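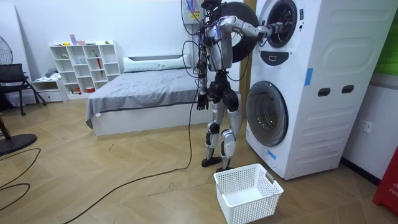 About Perwood

Perwood writes the rules that people follow when they put a humanoid robot in a home. We also go and check whether anyone is following them. The second job takes more of our time than the first.

We started in Musitz as a two-person office, Carola Hollmann and Eero Sjöberg, sharing one desk and a subscription to more standards than either of us could finish reading. Carola came from appliance safety. Eero had spent years writing risk assessments for factory robot cells, where you can put up a fence and lock the gate. A bedroom has no fence. Most of what we do grew out of that plain difference, and we still think much of the industry is in a hurry to forget it.

What we do

We review household trials before they begin and while they run. A typical job is laundry: a full-size robot on its feet, one arm in an open drum, a basket on the floor close to its toes and a cable running away across the boards. Developers tend to want to talk about the hand. We would like to talk about the cable, the basket and the bed behind it, and what the robot would land on if it lost power with its weight forward.

Our house code has 47 clauses. It used to have 205. Tiina Toivonen cut it down after she watched an operator in Trurkness sign the full checklist in less time than it takes to turn the pages. A rule that gets signed without being read protects the company that wrote it, and we had written it. The short version is stricter in several places.

Some of what it asks for:

Cables on the floor are routed away from the robot's walking path and from the door. Tape counts as a temporary fix and has to be logged as one.
Baskets, stools and other loose items have a marked place, and the robot starts only when they are in it.
A person with a stop control stands where they can see both of the robot's hands and both of its feet.
Open panels and exposed wiring are allowed in a test room. They are not allowed in a home where somebody lives.
An appliance door the robot has opened is treated as part of the robot until it is closed again.

What we don't do

We don't hand out badges. Firms ask for one every few months, usually for a trade show, and we say no. A badge describes the day of the visit – after that the software changes and the badge stays on the box.

We don't accept a video as evidence that a task is safe. We will watch it, and then we will ask for the log of the runs that weren't filmed. We are also wary of the word "autonomous" in a trial report until somebody has told us who was holding the controller.

Who we are

Carola Hollmann runs site reviews. Eero Sjöberg keeps the code and argues with everyone who wants to add to it. Tiina Toivonen trains operators. Şükran Dağdelen handles incident reports, including the ones companies would prefer to call observations. Iida Koskela looks after our reading room at Eskola, where up to 2,000 past reports can be consulted by appointment.

Working with us

Send a floor plan, a task list and the name of the person who can stop the trial. If that last line is blank we will send the form back. Reviews are booked through the Musitz office, and the code is next revised in May. Comments are welcome before then, particularly from people who have had to work under it.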